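Notebook, Fleury house survey
19 Oct 2019

Present: me, Haziq, Cempaka. Zulkifli came after lunch with the long ladder.

We started again with the street facade, because the morning light comes from the side and shows the repairs in the plaster. Between the second and third window of the upper floor there is a vertical line, very thin. I think that the house was built in 2 parts and the line is the old edge. Haziq thinks it is only a crack which somebody filled. We tapped on both sides with the wooden handle and the sound is different, duller on the left. I note it, but I don't want to decide from a sound.

Shop front. The stone frame of the door is not original to this wall. The profile is cut for a thicker wall and at the back it was filled with brick. Same kind of molding as on the stable in Gasik that Kartini measured in March. She should compare her drawing with mine before we write anything about one workshop for both. The frame was painted at least three times: brown on top, then a green, then something gray that can also be a primer.

Width of the passage at the street end: 3780 mm. At the yard end I could not measure it well, the tape was hanging in the middle. Repeat with two persons.

Staircase: 13 steps to the first landing, all oak as far as I can judge, and the treads are worn more on the wall side. The last one is higher than the others, so the floor of the landing was probably raised. Cempaka lifted the loose board near the window and found an older board below it, running in the other direction. She drew it at 1:10 and put the board back. Nothing was removed.

Roof space. Carpenter's marks on the rafters from the street side are in order, on the yard side they jump. Either the yard side was repaired with timber from another house or they put it up again in the wrong order after some work. Zulkifli knows a similar case from Vurngate, where the owners turned the whole roof when they added a floor. I asked him to send me the plan. We took no samples for dating yet, the permission is only for looking and measuring.

Brick size in the chimney is very uneven. I stopped measuring after the first two rows and will do it properly with the form.

To correct in the old report from Stermont: they write that the passage was vaulted. I see no springing on either wall, and the plaster goes down without any change. Maybe they looked at the neighbor's cellar – the two entrances are easy to confuse on the old plan. I will ask Aiman if he still has the photographs from that visit.

Costs: scaffold for the facade would be around 800 for the short hire. Too much for one crack. We ask first if the window cleaner's platform can be used.

Next time:
– yard end of the passage, again
– brick form for the chimney
– scrapings of the door frame paint, if the permission comes
– Kartini's molding drawing next to mine
– write the sheet for the landing while Cempaka still remembers which board is which

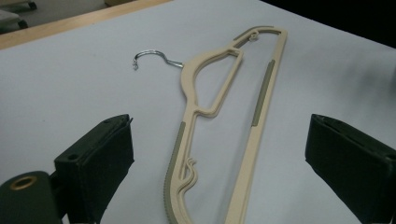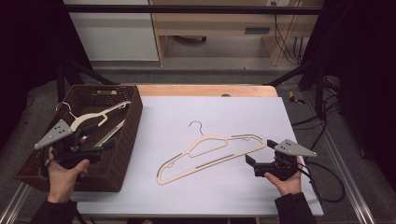
Light-colored hangers with metal hooks. In the second picture one is on the white board and another in the basket.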